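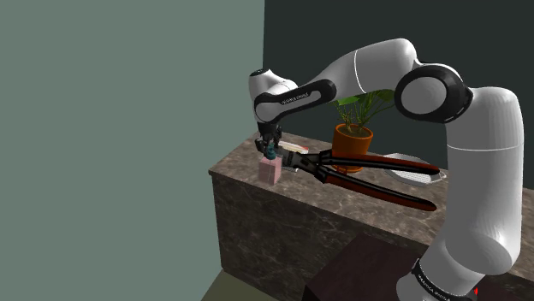 Countertop with a small pale pink box and a teal-blue object on top of it.

Vavix to Open Countertop Store and Workshop in Weston

WESTON, 2021-09-24 – Vavix, a maker of made-to-measure countertops for homes and small businesses, will open a store and cutting workshop on Plattner Street in Weston next March. The company has signed a lease on the former Plattner paint warehouse and will start work on the building this fall.

The ground floor will hold full-size slabs that customers can look at and mark before cutting. Until now, Weston customers have had to choose from small samples sent by mail. The workshop at the back of the building will handle cutting, edge finishing and sink openings.

"People want to see the whole piece before they pay for it," said Ifeanyi Adebisi, managing director of Vavix. "A sample the size of a playing card won't show you where the veins run."

The store will carry 62 colors, including the full Trokonum range of matte surfaces, which Vavix introduced last year. Trokonum tops are sold in two thicknesses and come with a written care sheet. Offcuts will be sold by the piece for shelves, window sills and bathroom vanities.

Custódio Nogueira, who runs the company's existing workshop, will move to Weston to set up the new one. He will hire two cutters and train them on site over the winter.

"Most of the job is measuring," Nogueira said. "Walls in older houses are seldom straight, so we visit every kitchen before we cut anything."

Orders already placed through the mail sample service will be filled at the existing workshop. Measuring visits in Weston can be booked now, and prices will stay the same through the move.

Media contact: Vavix Press Office, Weston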